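Product Review: Pumo Bar Jigger
Prepared by Isla Nepia, Fatau Hospitality Training

The Pumo jigger was assessed for inclusion in the equipment list issued to students of the introductory bar service course. The course requires 30 pieces. The review period ran through March, and the jigger was compared with the Keskin model now in use.

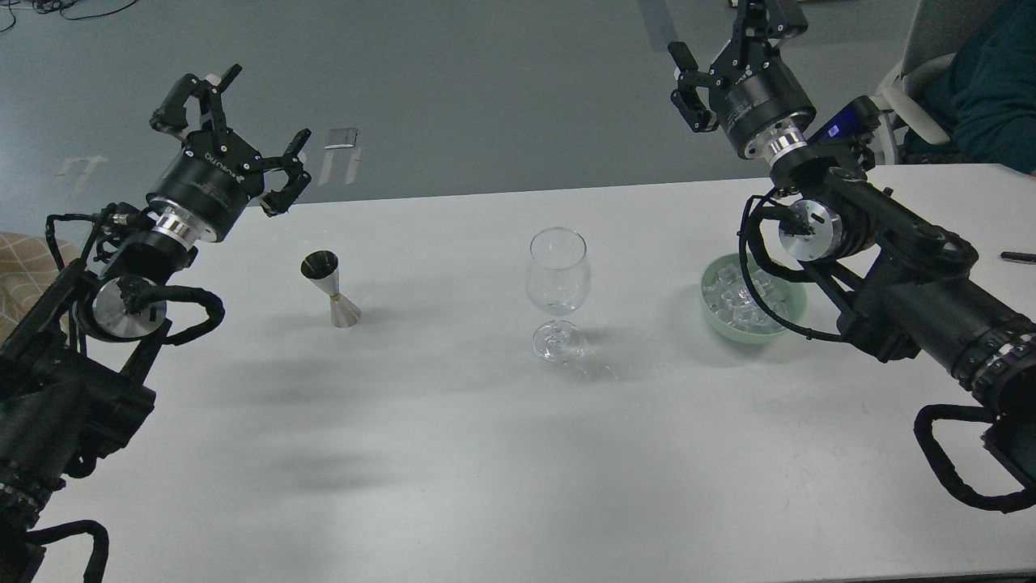

Students used the Pumo for all measured pours during the period. Instructors recorded 1,396 pours in total and checked 109 of them against a graduated cylinder. Results were within the tolerance set by the course, although new students tended to underfill the smaller measure until they had practiced for a session or two.
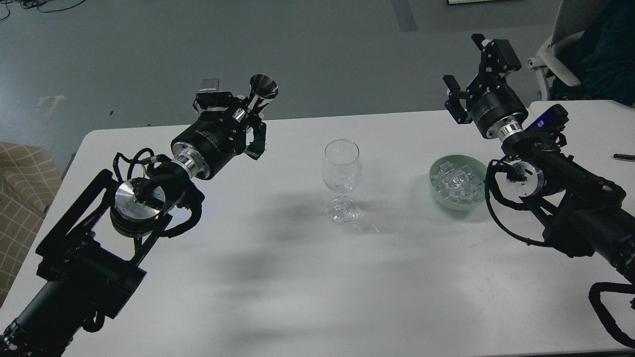 Cleaning presented no difficulty. The jigger rinses quickly between drinks, and up to 8 fit in one compartment of the standard dish rack. The Keskin model is heavier and stays put better on a damp mat.
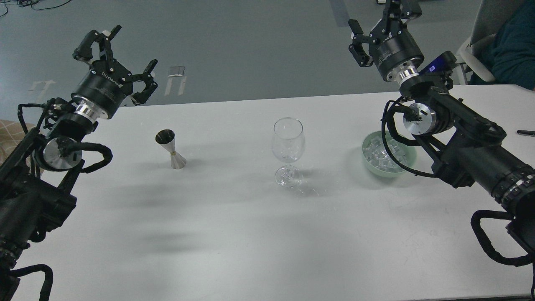
Station layout affects how well any jigger performs. Instructors asked that the measure be returned to the same spot after each pour. With the metal jigger, a stemmed glass and a bowl of ice in one row, the student can work across the station without reaching over the glass.

Fatau recommends the Pumo for introductory instruction. The Keskin should be retained for the advanced course.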